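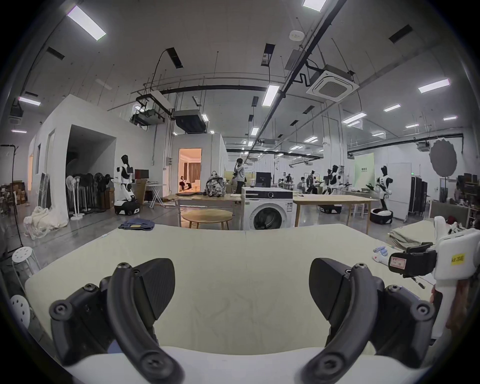 Seven weeks with the Tasora breathing course now, so time for a proper review. I bought it after my therapist, Ánh Ung, went on leave in June and I wanted something to keep me going between appointments. Mostly for the Sunday-night dread type of thing, tight chest, can't settle. You get an audio app, a paper workbook and a little buzzing pebble that paces your breath. First exercise in the workbook is called Plain Task: pick a dull chore, do it slowly, notice when your mind wanders off. Folded jeans on a cream cloth, that's about the level of it. I rolled my eyes. Then did it most evenings for a month.

Good stuff first. The voice is calm without being syrupy. Sessions run 7 minutes, short enough that I don't skip. Pebble is great — quiet, fits in a coat pocket, used it on the bus and no one looked.

Not so good. The workbook is 93 pages and maybe half of it is lined space for journaling. Paper is thin, my pen went straight thru. The app logs you out all the time. And the section on grief is two paragraphs and a link, wich felt a bit careless. If that's what you're dealing with, see a person.

Compared to Jevden, which I tried last year: Jevden has more sessions (over 400) but I never knew where to start. Tasora just tells you what's next. I prefer that when I'm frazzled.

Support were fine. Emailed about the logouts, got a reply from a guy called Vinh Hứa within 24 hours, still waiting on the fix tho.

Four stars. Would buy the pebble again on its own if they sold it seperately.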